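Lundgren edition of the restitution lectures, worth it?

rlindqvist
Has anyone compared the new Lundgren text with the Bristska one from 2000? I need question 26, mainly the passages on restitution by third parties.

Drislow
Own both. Lundgren collates 2 manuscripts, Bristska only one. The apparatus is fuller, but the translation flattens "dominium" to "ownership" everywhere.

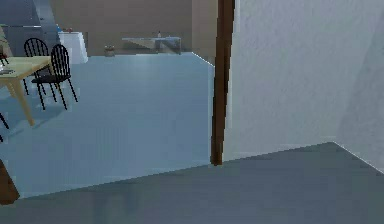 That loses the jurisdictional sense, and the notes don't flag it. I'd cite the Latin and translate it myself.

turell_l
Disagree. In the restitution articles "ownership" is correct nearly every time. Linnea Lie's introduction covers the exceptions.

Drislow
She covers them for article 2. Article 6 has the same problem and gets no note.

rlindqvist
Does either one number the marginal additions?

turell_l
Lundgren does, in brackets. Bristska prints them as running text. Index is around twelve pages, names only.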